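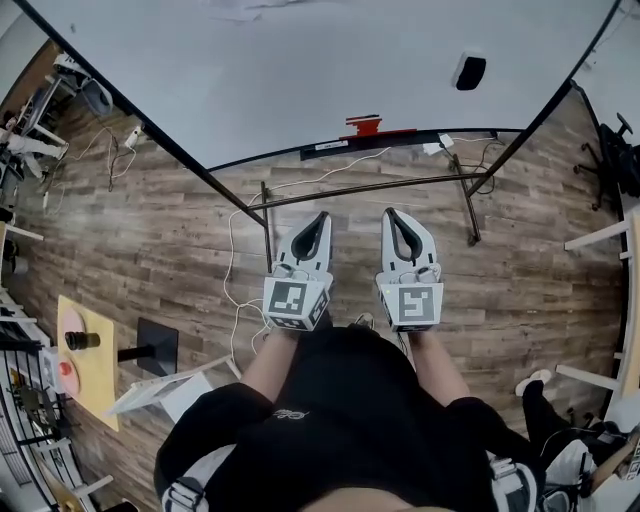

Two hand-held grippers with marker cubes

Expedition Gear > Shelters > Skavholm Tunnel Tent > Section 4

4. Pitching the Tent at Camp
March | Naveen Pandey, Turnovside
Print this page | E-mail this page

This section covers the three-season pitch. For snow anchors, see Section 6. Two people are needed above 3,000 m or in any steady wind.

1. Choose level ground and clear it of sharp stones. Leave 125 cm free on all sides for the guylines.
2. Unroll the tent with the narrow end facing the wind.
3. Peg the two windward corners. Set each peg at an angle, with its head leaning away from the tent.
4. Assemble the poles. Push them through the sleeves; do not pull, as the sections will separate.
5. Seat each pole tip in its grommet, starting at the windward end.

CAUTION: Keep one person's hand on the tent until step 6 is complete.

6. Draw the leeward end tight and peg it. 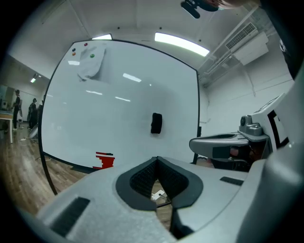 Whiteboard with paper, magnets and eraser

4.1 Guylines

The tent is supplied with 16 pegs. Two are spares.

1. Run out the windward guylines first, in line with the pole seams.
2. Tension each Tovon slider until the fabric is smooth between the poles.
3. On rock or gravel, tie the lines to buried stones. Pad the cord where it crosses an edge.

Note: Fabric slackens overnight. Check all sliders before dark and again at 6 a.m.
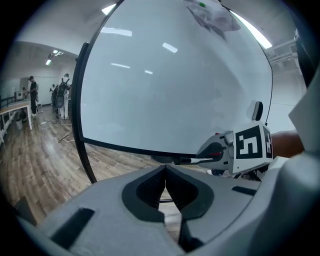 Round mirror with thin black frame

4.2 Vents and Stove Use

1. Open both roof vents before anyone sleeps inside.
2. Fit the Villalobos vent prop with the hooked end up.

WARNING: Do not run a stove in the inner tent. Carbon monoxide can kill without any smell or other sign.

For striking and packing, go to Section 5.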